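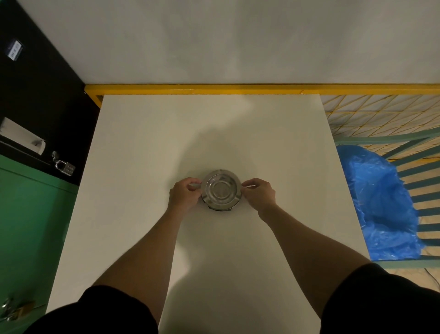 Rugemalira holds that the harbour novel has no single founder, and that the books usually grouped under the name were brought together later by teachers in need of a reading list.

By Elibariki Rugemalira and others. Last revised in April

The harbour novel is a form of prose fiction set in a working port and told through the people employed there. The term covers both full-length novels and linked short stories. It is normally kept apart from sea fiction, in which most of the action takes place on board ship.

Origins

The earliest work commonly placed in the group is Donik, a serial in 22 parts which follows a tally clerk through one season of cargo. Its chapters take their headings from entries in the clerk's ledger. When the serial was collected as a book of 421 pages, three of the headings were dropped and the order of two parts was changed. Later editions restore the first text.

Features

The narrator is often a clerk, pilot or customs officer. Dialogue tends to mix several languages, usually left without translation. Plots depend on delay: a ship that is late, a letter held in a store, a payment not yet made. Weather is reported in short, flat statements, in the manner of a log.

Berno, the longest example, uses the form to tell a family history across four generations. Dastesico is made up wholly of letters and receipts, and some critics place it with the epistolary novel instead.

Reception

Early reviewers treated the books as local reporting. Haworth's study was the first to read them as a group and argued that the port serves as a substitute for the village of older rural fiction. This view has been disputed on the ground that few of the characters stay long enough to form a settled community.

See also: Sea fiction; Serial novel; Urban novel

This site uses cookies to remember your reading settings. Accept | Manage choices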